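Leltus is hiring housekeeping trainers for the new team at Mamano, our guest residence in Karkinham — and if you have spent years making beds, folding other people's sweaters and spotting what a hurried person misses, please keep reading!

# Housekeeping Trainer, Robot-Assisted Rooms

**Where:** Mamano, Karkinham (on site)
**Hours:** full time, early shift, first start at 7 a.m.
**Openings:** 10
**Start:** May
**Job reference:** 3315

## What is changing

Mamano has 343 rooms, and until last year every one of them was cleaned and reset by hand, start to finish. We now have two-armed robots working alongside the room attendants. They pick up clothing and towels, carry linen and do some of the bed work. The attendants have moved toward inspection, guest requests and the fiddly jobs that call for a human hand and a human opinion.

That shift has been bigger than we expected. People who used to work a corridor alone now work in pairs with a machine between them. There is less bending and lifting, and a lot more deciding. Some attendants loved it from the first week. Others missed having a room to themselves, and we changed the schedule so that anyone who wants solo rooms can still have them on part of each shift.
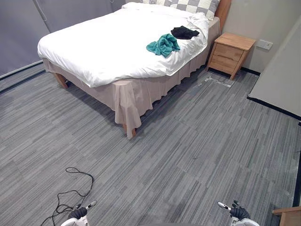 The trainer role grew out of what the attendants kept telling us: the robots were being taught by people who had never turned over a room for a living. You will change that. Picture a teal item in a heap on a white duvet with a folded black one touching it. Do they go in the same pile? Does the folded one get left alone? Does the duvet get smoothed before or after? An experienced attendant answers all that without thinking, and your job is to slow down, say it out loud and show the arms how it goes.

## What you will do

- Guide the robot arms through clothing pickup, folding and bed making, using hand controls (we teach you, it takes a few shifts to feel natural)
- Set up practice rooms the way guests really leave them
- Write short notes on what went wrong and what you would have done
- Walk new attendants through their first shared shifts
- Sit in on the monthly meeting with our software partner, Carré, and tell them plainly what is not working

## What we are looking for

You have worked in housekeeping, home care, a laundry or something close to it. You are patient with repetition — there is a lot of it. You can explain a small task to someone who has never done it. No technical background is needed, and no degree. Comfortable standing for most of a shift, with a chair nearby when you want one.

## What we offer

The trainer pay band sits above senior attendant, and the exact rate is in the offer letter we send before any interview. Training is paid from the first hour. Current Mamano attendants who apply keep their seniority and can go back to their old position within the first six months if the work doesn't suit them. No attendant hours are being cut to fund these jobs; that is written into the site agreement, and we will show it to you.

## How to apply

Leave a short letter at the Mamano staff desk, or call extension 1728 and ask for the trainer openings. A résumé is welcome but optional. In the letter, tell us about one room or one home you remember putting back in order, and how you went about it. Everyone we meet gets a paid two-hour tryout with the hand controls.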